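Small Marks on Painted Walls, and How I Clean Them

Updated September 25, 2020

When we moved into the flat in Hendilau, every wall was painted in a light matte color. It looks very nice in the first month. After one winter with bicycles, school bags and a vacuum cleaner with a hard plastic corner, you start to see the marks. I have tried many things since then, some of them good, and I write down the ones I still use.

Before you clean anything, find out what paint you have. Rub a damp white cloth on a place behind a door. If color comes on the cloth, the paint is a cheap matte one and you must be very gentle, or repaint the spot. If the cloth stays white, the wall can be washed.

Dust comes first, always. I take an old cotton pillowcase over a soft broom and go from the ceiling down. Water on a dusty wall makes gray lines that are more difficult than the mark itself.

For washing I use one liter of warm water with a few drops of dish soap. Haslinger makes a neutral soap without color which I like, but the ordinary kind is also fine. Squeeze the cloth until it does not drip. Wash from the bottom up, and rinse from the top down. My mother-in-law does it the other way and we do not discuss it anymore.

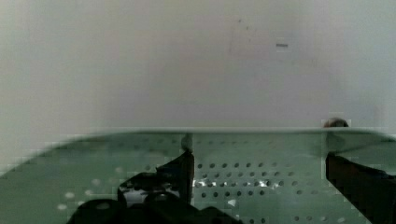 Scuffs from shoes and furniture need a different method than dirt, because they are often a little rubber or plastic that sits on top of the paint. First try a clean white school eraser, with short strokes in one direction. A short dark gray mark on a pale wall, like the one here, I would begin with the eraser and only touch the mark, never the faint streaks next to it. Faint streaks want the damp cloth. If the eraser does nothing after one minute, put a little baking soda on a damp finger and make small circles, then wipe.

The white melamine sponges work very well, maybe too well. They are a fine sandpaper, and on matte paint they leave a shiny spot which you see every evening when the lamp is on. I keep one for the door frames only. If you must use it on a wall, make it wet and press almost nothing.

Grease near the stove: dish soap again, but stronger, and leave the cloth on the spot for two minutes. I bought the Clotine spray for this once. It removed the grease and also some of the yellow from our kitchen wall, so test it first in a hidden place.

Ballpoint pen: a cotton bud with rubbing alcohol, changed for a fresh one very often. Open the window. Some inks come back through new paint, so if you plan to paint over, use a stain-blocking primer before.

Crayon: warm the wax with a hair dryer on low and take it off with a paper towel. Wash the place after with soap water.

For the spots which do not go away I keep a jam jar of the original paint, with the color number and the room written on the lid. Our hallway is Alance 868, and I was glad to have this number when the big can was empty. Stir it well, put a very small amount on with an artist's brush, and feather the edge with a dry piece of sponge. Let it dry until the next day before you judge it – wet paint has always a different color.

Old paint with a bad smell goes to the collection point, also if the jar is still half full.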